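CHAPTER 4

Reviewing narrative history: sources, gaps and the word "perhaps"

What this chapter covers

Footnotes, and how to use them when you've only got the book for a week. The difference between a new source and a new reading of an old one. Guesswork in narrative history, fair and unfair. Writing about a book on a subject you don't know. Most of the worked material comes from one title, The Glovers of Otbridge by Lærke Bergmann, with a shorter look at Radek Jelínek's The Grondow Siege. Have both to hand if your library has them. If it doesn't, the extracts in the back will do.

You should have read Chapter 3 (on biography) first. Some of it gets used again here without being explained twice.

4.1 Starting with the back of the book

Open the book at the back. Notes, bibliography, index, in that order. Ten minutes, pencil in hand.

Students are often shy of this. Feels like cheating, or like reading the last page of a thriller. A reviewer isn't an ordinary reader though, and the back of a history book tells you what the author had on the desk. Which archives. Which printed collections. Whether they read the letters themselves or met them in somebody else's book.

Take Bergmann. Her subject is a family of glove makers in a small market town, three generations of them, ending with a lawsuit between two sisters-in-law over a workshop and its debts. The main text runs to 260 pages. Not long. But turn to the notes and one collection keeps coming up, the Gulico papers, given the short form GP and cited on nearly every page. The bibliography says there are 759 letters in it. So before reading a word of chapter one you know the book stands or falls on one set of family letters.

Write that down. It's the first thing in your notes and it may well end up as the second paragraph of your review.

Now the questions that come out of it. Who kept the letters? Who did the keeping leave out? Has anyone used them before? Bergmann answers the last one in her preface: yes, an earlier local historian printed thirteen of them, all to do with the lawsuit, all from one side. That's a gift to a reviewer. You can now say what is new in the book and be exact about it.

Watch out for the opposite case. Jelínek's book has a bibliography that goes on and on, and looks very grand, but check it against the notes and a good half of the titles never turn up there. Doesn't make it a bad book. He may have read the lot. Still, a long list at the back is not the same as a long list in use, and you should'nt praise an author's "vast research" on the strength of it.

4.2 New evidence or new weight?

Publishers like to say a book "overturns" what we thought we knew. Nearly always too strong. In practice books of this kind do one of the following.

They bring in a source that wasn't known, or wasn't open to readers.

They go back to a known source and read it differently. A date is moved, a signature is given to a different hand, a phrase taken as an insult is shown to be ordinary business talk.

They add to a view that other people already hold. More examples, better ones.

They tell a known story well to people who haven't heard it.

All of these are worth doing. The last one gets sneered at and shouldn't be. Your job is to say which one (or which mix) you have in front of you. Bergmann is mostly the first, with some of the second. Jelínek is the last, and when he drifts into claiming the first he gets into trouble, see 4.4.

A quick test. Finish this sentence: "Before this book we thought ___, and now we ___." If you can't fill the second gap, it's a retelling, and you review it as a retelling: pace, clarity, fairness, who it's for.

4.3 Everyday things in narrative history

Narrative historians lean hard on household detail. Beds, cups, coats, what was on the stairs. It gives a reader somewhere to stand. Bergmann is very good at it, and she's good because of a document: the workshop inventory taken when the elder brother died, room by room, with values. When she says there was a cracked jug in the back room she can point to the line.
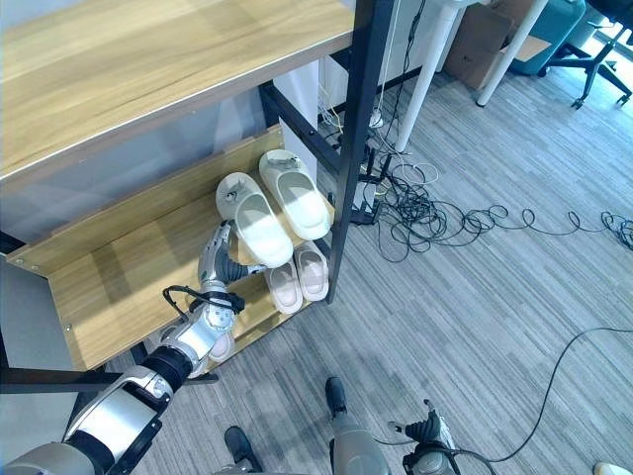 Fig. 4.1 Two pairs of slippers on a wooden shelf.

Other writers work without an inventory and fill the rooms up anyway. A fire is always crackling. Rain on the windows, someone wrapping a shawl tighter. Ask each time, how does the author know? There are honest ways to do it. "Houses of this sort usually had" is honest. "The weather diary kept by the curate records rain all that week" is better. Plain statement with no note is where you should get your pencil out.

Don't be a bore about it. One crackling fire is not a scandal. A reviewer who spends four hundred words on a shawl has lost all sense of size. Look for the places where the invented detail is doing a job in the argument. If the author wants us to think a woman was afraid, and the only sign of fear is the shawl, and the shawl has no source, then you have something to say.

4.4 "Perhaps", "surely", "must have"

The gap words. Every historian needs them. The record runs out and you have to get from one side to the other.

"Perhaps" and "may have" are fair dealing. The reader is told that it's a guess.

"Surely" and "must have" are different. They sound firmer than "perhaps" but they usually turn up where there's less to go on. Where a writer has a letter they quote the letter.

Then there's the travelling guess. Keep an eye open for this. A thing is put forward as a "perhaps" in chapter two, comes back as "probably" in chapter five, and by chapter nine it's just a fact and other facts are being built on top. Jelínek does it with the town gates. Early on, the captain "may have been bribed" to leave one unbarred. Later the bribe is "likely". In the closing chapters we are told what the captain did with the money. No new evidence has come in between. The notes for the later chapters point back to the first one.

To catch it, make a list as you go. Page number, the claim, the gap word used. Two columns is plenty. When a claim comes round again, look back at the list. Dull work, takes no time, and it will give you the best paragraph in the review.

Worked extract

From a student review of The Grondow Siege, first draft:

"Jelínek's book is well researched and brings the siege to life. However, some of his claims are speculative, and at times he lets his imagination run away with him. Overall it is a gripping read."

Nothing wrong with the opinion. Nothing holding it up either. Same student, second draft:

"The siege is told at a fine pace and the chapters on food are the best in the book, built on the bakers' accounts and quoted with care. The treatment of the captain is weaker. A bribe first offered as a possibility has hardened into fact by the end, and the whole of the last chapter depends on it. Readers who come for the story will not mind. Those who want to know why the gate was open are no further on."

Longer, yes. But look what's gone. "Well researched", "brings to life", "gripping". All three could be said of any book on the shelf.

4.5 When there are two sides

Rival families, rival heirs, a siege with people inside and outside the wall. Narrative history loves a pair. The risk is that the author picks one early and the other turns into furniture.

Signs of it. One side has first names and the other has surnames. One side "hopes" and the other "schemes". One side's letters are quoted at length, the other's are summed up in a line. Sometimes there's a good reason, only one side's papers survived. Then the author ought to tell you so and go carefully. Bergmann does, in a very decent passage on the younger sister-in-law, whose letters are all lost and who we only meet through people who owed her money.

Kazlauskienė's handbook for reviewers, which some of you will have used last year, suggests counting the pages given to each side. Crude but worth trying once. Page counts won't tell you about sympathy, mind. You can give a person half a book and be unfair in every line of it.

4.6 Not knowing the subject

You'll be sent books on things you know nothing about. Say yes anyway. Read one short general account first, an encyclopaedia entry will do, and one earlier book if there's time. Then review what you can judge: the handling of sources, the shape, the prose, the fairness. Do not pretend. "Specialists will have to decide" is a perfectly good phrase, once.

And don't pick up the author's own account of the earlier scholars and pass it on as yours. If the preface says everyone before was blind to the role of the bakers, check one of the everyones.

Before you go on

Find the notes for any one chapter of a history book you own. Mark every note that points to a document and every note that points to another historian. Then read the chapter. Bring both the marks and your opinion of the chapter to the next session, the two get compared in section 4.7.

Key terms: primary source, retelling, gap word, travelling guess, inventory, short form (in notes).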